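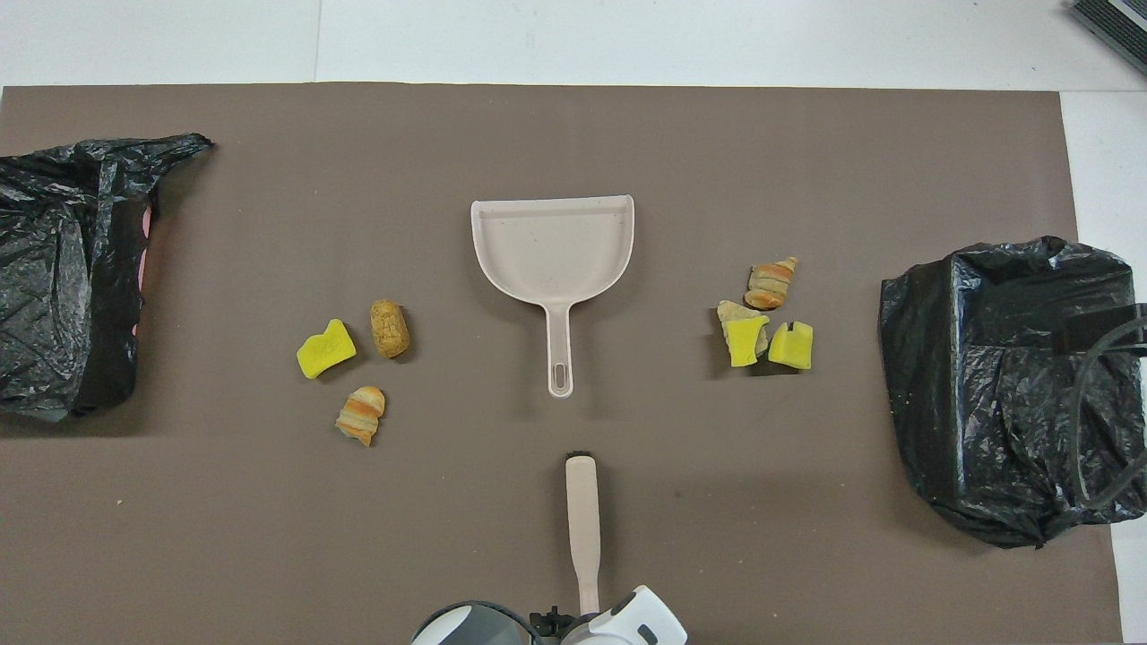 Brush in the gripper, dustpan on the mat, and a bit of everything to sweep up. Photo: Vetley

FOR IMMEDIATE RELEASE

Vetley Opens Up the Care Book for Its Luven Sweeping Cell

MNGUNI, 4/11/22 -- Hi, I'm Mayu Nomura, and I look after the sweeping cell at Vetley. Our press releases usually get written by people with nicer shoes than mine, but this one is about upkeep, so they handed me the keyboard. Starting today we're giving away the whole care book for the Luven cell, all 49 pages of it, free to anybody who wants to run a small brush-and-dustpan setup of their own. It's the same book we use here (coffee rings removed, mostly).

Luven is a robot cell that does one household chore. It picks up a little hand brush, works crumbs and bits into a dustpan, and empties the pan into a trash bag. We've been running it since July, and I have learned more about brush handles than I ever planned to!

So what's in the book? The first part is floor setup, and it's the longest. We cover the work area with brown-gray paper matting, laid straight, and we swap it on a schedule instead of waiting for it to look bad. Ours gets changed after 200 sweeps. Paper picks up dust and goes a bit fuzzy, and then the light stuff starts to drag. If you lift one corner to see whether it's flat, please put it back down and smooth it with your whole arm. A ripple as low as a pencil will stop a crumb dead, and you'll spend your morning blaming the brush.

Then come the bits. We use pieces of yellow sponge and little toy croissants, plus some odds and ends that look like bread. Sponge is light and has corners, so it hops. The croissants roll, and they roll in a curve, which drove my coworker Weidong Hao up the wall for most of a week before he gave in and wrote a page on it (page 31, and it's a good one). We scatter the pieces in two loose groups with the dustpan between them, so the arm has to work from both sides. Sponge wears down with handling. When a piece starts shedding, toss it and tear a new one. Don't cut it with scissors -- torn edges catch the bristles the way real crumbs do, and cut ones slide.

The dustpan and brush are plain old housewares, the pan in pale beige plastic and the brush with a beige handle. I get asked about this a lot, and yes, we could have made special ones with big chunky grips. Shiyu Bai, our cell lead, put it this way: "If it can only sweep with a brush we built for it, I can't bring it to anyone's kitchen." So we buy ordinary ones and take good care of them. Wipe the handle down at the start of a shift with a barely damp cloth, let it dry all the way, and then check it for shine. A shiny band near the grip spot means the plastic is getting polished and it's going to slip soon. We retire the brush right then. The dustpan lasts a lot longer, but look at the front lip under a lamp now and then, and run a fingernail along it. If your nail catches, so will a crumb.

My favorite chapter is the gripper one, and I'll try to keep it short here. Power down first. Lock it out. I mean it, lock it out, even if you're only wiping a finger pad. Dust gets into the joints of the fingers and packs down, and you want a soft dry brush for that, never canned air, which just shoots the grit in deeper. Clean from the wrist toward the tips. Check the small fittings for play by hand, and if one has loosened, tighten it to the number in the table and mark it with paint pen so the next person can see whether it has moved. After that, close the gripper on the brush handle and give the brush a gentle tug. It should feel like shaking hands with somebody who means it.

We also have a page and a half on cables, written by Cuiping Xia after a repair she'd like everyone else to skip. Cables around a sweeping cell get nudged all day long. They don't break in any dramatic way; they go bad inside the jacket, close to the connector, and the arm starts dropping out for a blink at a time. Cuiping had the wrist apart twice before she found that one. Now we flex every cable by hand with the test screen up, and any cable that makes the reading jump gets replaced that same day. Keep a spare of each on the shelf, labeled.

Trash bags get their own section, and please don't laugh. We use black plastic ones, one on each side of the mat. A glossy bag throws highlights all over the place, and if the plastic stands up in a peak it can look like a wall to the cameras. Tuck what you can, press the air out, and check the opening again after each dump.

There's a log sheet in the back. Ours has 179 entries in it so far, and reading it straight through is kind of fun if you're me. A lot of them say "brush" and nothing else. Zixuan Lü went over all of it and turned the repeat problems into a chart that starts with what you see (brush tilts, pan creeps, arm pauses) and walks you to the fix. The pan creeping one is nearly always the mat, by the way.

A few things the book doesn't do. It won't teach you to train the sweeping motion, and it doesn't cover wet messes at all. We haven't run Luven on anything wet and I don't want to guess. The bolt table is for our arm only, so check your own maker's numbers before you put a wrench on anything.

Along with the book, we're putting out Dusen, the 2-page start-of-shift checklist we keep taped up by the cell. It's the same steps in order with boxes to tick. Print it big. Ours has pen all over it, and some of those notes made it into the clean copy.

If you try any of this and find a better way, I'd love to hear it, especially about brush handles! Write to me care of the Vetley cell team in Mnguni and put "care book" on the subject line so it lands with me. We plan to fold good fixes into the next edition with your name on them, unless you'd like it left off.

About Vetley
Vetley builds and maintains small robot cells for everyday cleaning chores. The company is based in Mnguni.

Press contact: Mayu Nomura, Luven cell upkeep, Vetley

###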